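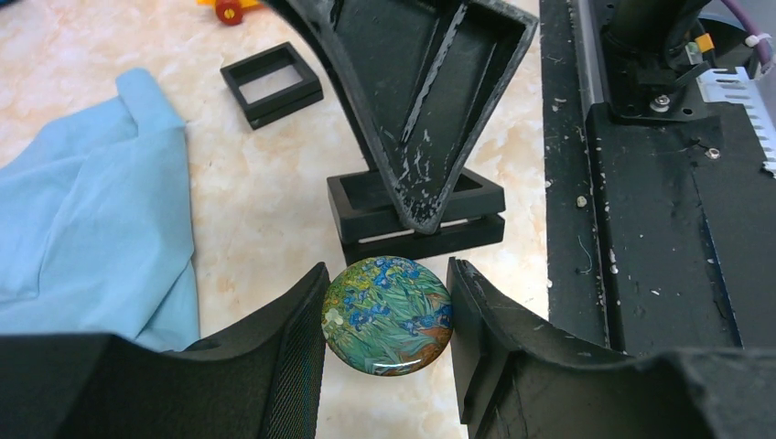 2 min read

Rorham cabochon set, README

Wrist camera episodes of a two-finger gripper handling small glass cabochons on a countertop. Meant for training pick and hold policies on shiny, domed things. Work in progress, notes typed between sessions, sorry.

What's in it

1,324 episodes, teleoperated. One folder per session, one subfolder per episode. Wrist video, joint states, gripper width, a text line for the task. Almost 200 episodes have no text line yet. Mared is filling those in, do not write your own.

Operators: Araba Ayaaba, Iolo Sayce, Nam-gil Jang. Labels and checks: Mared Prydderch. Ask Ieuan Gwynne about the loader.

Objects

Glass cabochons, round, printed. The Van Gogh irises one is in the most sessions by far, so expect a model to like blue and green blobs more than it should. Black square frames and the black funnel part stay on the counter near the work. Blue cloth moves around, toy bits too. We don't reset clutter between episodes, only between sessions.

Task lines

Free text but keep it short. "pick up the glass disc", "hold the disc between the fingers", that sort of thing. Say disc, not gem or stone. Older sessions say "button" in places, the loader maps it.

Splits

Train / val / test by session, never by episode. Test is 3 sessions, all from November. Do not tune on them. Iolo's practice runs are in a folder called scratch, skip it.

Known problems

- glare on the dome, can wash out part of the print
- black fingers over black parts, segmentation masks are poor there. Fix masks by hand or drop them
- dust and white flecks on the dark surfaces, keypoint trackers love these
- gripper width drifts in the Gultimmont sessions, use the corrected column (width_c)
- some episodes start late, fingers allready closed. Tagged late_start, leave out for grasp training, fine for holding

Adding episodes

Cap at 60 per operator per session. Wipe the lens. Failed grasps stay in, tag them fail, dont delete. Uploads go to the Bianchini share before Friday, Nam-gil runs the merge after that.

TODO: mask redo, calibration file for the second wrist mount, license text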